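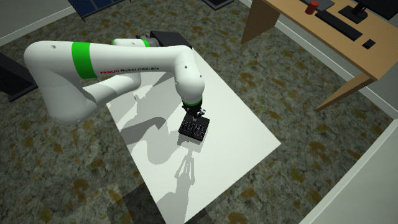
Title slide: a render from the Skirkora set, arm and gripper holding the keypad-shaped part over the white sheet.

What the room is for: cast shadows and background clutter in rendered training data

Speaker notes, long version. The slot is 15 minutes including questions, so the sections marked (skip) go first if we start late.

Opening

Leave the title slide up while people sit down. Say what the talk covers: we train a network to estimate how a part is sitting in a gripper, from one camera view, and we train it only on rendered images. The question is how much of the room you have to render. Modelling a room properly takes a lot of someone's time, and we wanted to know if that time was well spent.

Point at the part in the gripper. It's flat and black with rows of raised light grey cells on the top face. It is held at a tilt to the sheet, and that tilt is what the network has to recover. Then point at the shadow of the gripper and part on the sheet. Tell them to keep that shadow in mind, it comes back in the results.

Don't spend time on the arm. People will recognise it from the lettering. We use the model for its shape and its joint limits and there's nothing in the talk that depends on the brand.

The problem

The task comes from Gostex. They pick flat parts out of a tray and place them in a housing. When the part slips a little in the fingers, the placing step fails, and the controller has no idea it has slipped. A camera looking at the gripper could tell it.

Collecting real labelled images for this is slow. You need the pose of the part in the fingers for every image, which means either a marker on the part (and then the network learns the marker) or a measuring fixture. With rendered images the label is free. The trouble is the usual one: a network trained on renders can do well on renders and badly on camera images.

The common fix is to randomise everything. Random textures, random lights, random junk in the background. It works well enough that most groups stop there. Our starting point was that random junk and a believable room are different things, and we hadn't seen them compared with shadows treated separately.

What Skirkora does

Skirkora is our scene generator. It takes a room layout, an arm model and a grasp, and it writes out an image with the pose of the part relative to the gripper.

The title image is a fair one to talk over. The work surface is the white sheet, laid flat on the carpet. The sheet stays the same in every layout. The floor changes, and so does the furniture. In this one there's a desk with a keyboard, a mouse and a monitor on it, a red cup, and a blue gridded panel off to the far left. None of these objects matter to the task. They are there to be ignored.

The keyboard is worth a mention. It's black like the part, and long and flat, and early versions of the network sometimes put the part on the desk. We kept keyboards in for that reason.

We built 15 layouts. Each is a full room with walls, floor covering, furniture and light sources. The arm pose and the grasp are sampled fresh for each image. The camera moves within a limited region so that the gripper is always in view, but the rest of the arm may or may not be.

Carpets took more work than expected. A repeating texture is easy to learn and gives the network a cheap way of working out where the camera is. The mottled ones are generated per image, so no two carpets match.

Conditions

There are 4 conditions, from two switches. Room on or off, cast shadows on or off.

Room off means the furniture, walls and carpet are replaced with random flat patterns. The arm, the gripper, the part and the sheet stay. Shadows off means the lights still shade the surfaces but nothing throws a shadow on anything else.

Say clearly that the training set size is the same in each condition, and that the same arm poses and grasps are used. Only the switches differ. Someone asked about this at the practice run and I had left it off the slide.

The network is the same throughout as well. It's a standard backbone with a small head that outputs rotation and offset in the gripper frame. We didn't tune it per condition. If someone asks whether tuning would close the gap, the answer is that we don't know.

Test sets

Two test sets. The first is rendered, 3,069 images from layouts not used in training. The second is real, taken in the Tsegaye lab with a printed copy of the part and a measuring fixture.

The real set is much smaller. Say so before showing the chart. It was collected in May, over several sessions, with the blinds at different heights so that the daylight varied. The fixture is out of view of the camera, and the part is re-gripped between every image.

We report rotation error and offset error separately. Averaging them into one score hides the main result.

The baseline (skip)

Redness is our sanity check. It's a very small model that sees only the red channel, shrunk to a thumbnail, and predicts the pose from that. It should do badly. If it does well on a test set, then the test set is leaking something, for instance the brightness of the whole image giving away the arm pose.

On our first rendered test set Redness did far too well. The cause was a light that we had attached to the wrist by mistake in some layouts, so the overall brightness of the image followed the tilt of the gripper. We fixed the light and generated both the training and test sets again. Everything shown today is from after the fix.

I'd recommend something like this to anyone using generated data. It takes an afternoon to set up.

Results, rotation

Chart up. Let people read the axes before talking.

On the rendered test set the order is what you'd guess. Both switches on is best, both off is worst. The two middle conditions are close together.

On the real set the middle two come apart. Shadows on with the room off is nearly as good as having both. Room on with shadows off is only slightly better than having neither. For rotation, then, most of the benefit we had been putting down to the room came from the shadows.

Go back to the title slide here. When the part is tilted in the fingers, its outline in the image changes a little. Its shadow on the sheet gives a second outline from a different direction, and a small tilt can show up more clearly there. We think the network is using it.

The evidence for that is on the next slide. We took the trained networks and covered the shadow region in the real images with plain sheet colour. The networks trained with shadows got worse. The ones trained without shadows hardly changed. This doesn't prove the geometric explanation, but it does show the region is being used.

Results, offset

Different story. For offset – how far along the fingers the part has slid – shadows make little difference and the room makes some. We don't have a good explanation. One guess is that the room teaches the network to find the edge of the part against a messy background, and offset depends on that edge more than rotation does. It's only a guess and I should say it that way.

The keyboard failures are in here too. With the room off in training, the network has never seen a dark flat thing that isn't the part. On real images with a keyboard in view it makes large errors. They are rare, so the median hides them. Show the spread and the worst cases, please don't skip to the median.

What didn't work (skip)

We tried soft shadows from large area lights, expecting them to match the lab better than the hard-edged ones. They took much longer to render, and on the real set we saw no clear gain. The lab has windows on one side and ceiling panels, so the real shadows are a mixture. It may matter more somewhere with only diffuse light.

We also tried training on the shadow region alone, with the gripper blanked out. It learned something but not enough to be of use.

Limits

One part. One gripper. One colour of work surface, and a white sheet is about the kindest surface there is for seeing a shadow. On a dark bench I'd expect the benefit to shrink. We're rendering a dark version of the sheet now and I don't have numbers for it.

The lab set was taken in one building. The Gostex site has different lighting and we haven't tested there yet. They have agreed to a visit once the line is down for maintenance.

The arm was stationary in every real image. Motion blur hasn't been looked at.

Advice slide

If you have limited time for building scenes, get the lights and cast shadows right first. Then add objects that look like your part. Furniture in general can wait.

If the camera can be placed so that the shadow of the gripper lands on the work surface in view, consider doing that. We have usually been told to light these cells so the shadows disappear.

Likely questions

Why not a depth camera? Gostex already had colour cameras on the line and wanted to keep them. Depth would probably help. The part is thin and dark, which some depth sensors struggle with.

Did you mix in real images? No. A few would likely help in every condition, and we wanted to compare the renders on their own.

Is the generator available? Skirkora will go up with the layouts once we've replaced two furniture models that we can't pass on. The renders are available now if people write to us.

Does the shadow help if there are several lights? In the rendered set there is usually more than one. We haven't split the results by number of lights. It's a good question and I should offer to follow up by email.

Backup slides are the per-layout errors and the Redness results before and after the light was fixed.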